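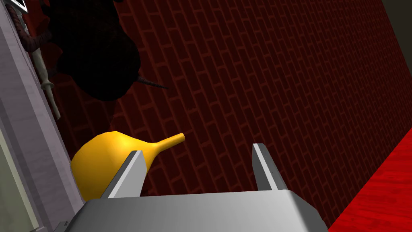 Communiqué de presse
Jurkgate, le samedi 17 août 2019

Le cidre de glace Kulletine part enfin à l'export, et je suis ravie de vous l'annoncer moi-même

Bonjour à toutes et à tous,

Je m'appelle Merle Partington, je dirige la maison Jurkgate et je préfère vous écrire directement plutôt que de confier ça à une agence (pardon aux agences, j'en connais de très bien). Notre première expédition de Kulletine hors de l'Union européenne est prête : 1329 bouteilles, toutes étiquetées, toutes déclarées, qui partent chez notre nouvel importateur, Dinu. Trois ans que j'en parle à table, ma famille va pouvoir souffler !

Pour ceux qui nous découvrent, Kulletine est un cidre de glace que nous élaborons avec des pommes de nos voisins, pressées en janvier, quand le froid a bien concentré les sucres. On le boit frais, en petit verre, avec un bleu ou une tarte fine. Moi je l'aime aussi tout seul, le dimanche en fin d'après-midi.
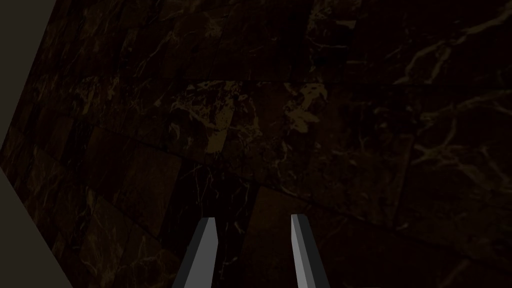 Marbre sombre poli, vue de synthèse

Vendre à l'étranger quand on est une petite maison, c'est surtout du papier. Il a fallu refaire la contre-étiquette dans deux langues, changer la mention du volume, faire analyser le lot, puis recommencer l'analyse parce que le premier certificat portait l'ancien nom de la cuvée. J'ai passé une bonne partie du printemps au téléphone avec un transitaire d'une patience angélique. Le dossier complet fait 194 pages, je l'ai imprimé une fois et je ne le referai plus.

Côté transport, nous avons choisi de regrouper nos palettes avec celles de la conserverie Plerkerico, qui expédie vers la même destination et qui avait de la place. 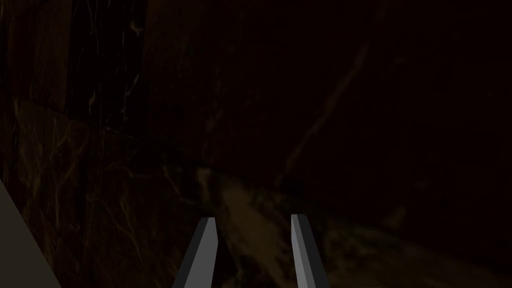

Ce partage nous permet de partir tout de suite, sans attendre de remplir un conteneur à nous seuls, et la facture de fret s'en ressent agréablement. Si les ventes suivent, nous renouvellerons la formule au printemps prochain avec la nouvelle récolte. Dinu s'est engagé sur deux commandes, la seconde restant à confirmer selon les droits d'accises en vigueur à ce moment-là. Je croise les doigts, et mon comptable aussi !

Dinu servira d'abord 80 adresses, surtout des cavistes et quelques restaurants qui ont goûté nos échantillons l'hiver dernier. Leurs retours nous ont d'ailleurs fait revoir le bouchage : nous sommes passés au liège technique pour toute la gamme, France comprise.

On me pose beaucoup une question depuis que la nouvelle circule, alors autant la reprendre ici.
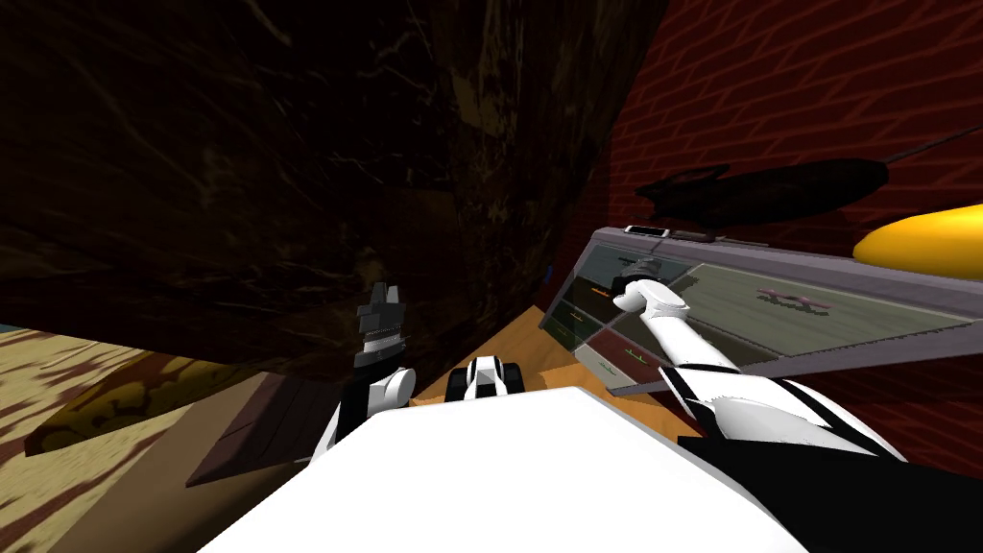
Est-ce qu'il restera du Kulletine pour les clients français ?

Le stock destiné à la France est mis de côté depuis la mise en bouteille, et le prix au chai ne bouge pas cette année. Les cavistes qui nous suivent seront livrés aux dates habituelles.

Pour les journalistes qui souhaitent déguster, je garde quelques flacons au bureau. Un mot à l'accueil de Jurkgate suffit, on me transmet tout et je réponds en personne, parfois tard le soir. Le dossier de presse, avec la fiche technique de la cuvée et nos conditions export, est envoyé sur simple demande.

À très vite, j'espère,

Merle Partington
Maison Jurkgate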